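11 Jan 2023, progress note to Siregar

Hi all, quick one from the Polarside sorting job! We're at 700 picks out of the 1,328 you funded.
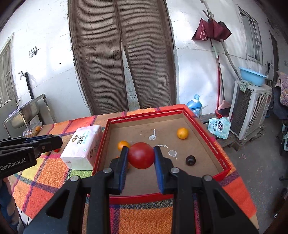 The crew was nervous about their hours, so we sat down and talked it through. They keep their shifts and swap some packing for training work.

- Plums and tomatoes are going nicely, and people like the hand grippers.

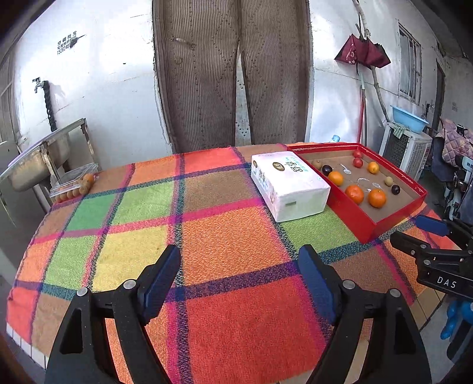 - Next up is Zikham, 30 more sessions in February.

Wrists get tired, so we've added breaks.

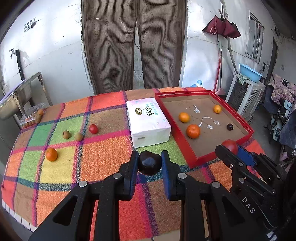 *Sonell*

More soon, budget sheet to follow!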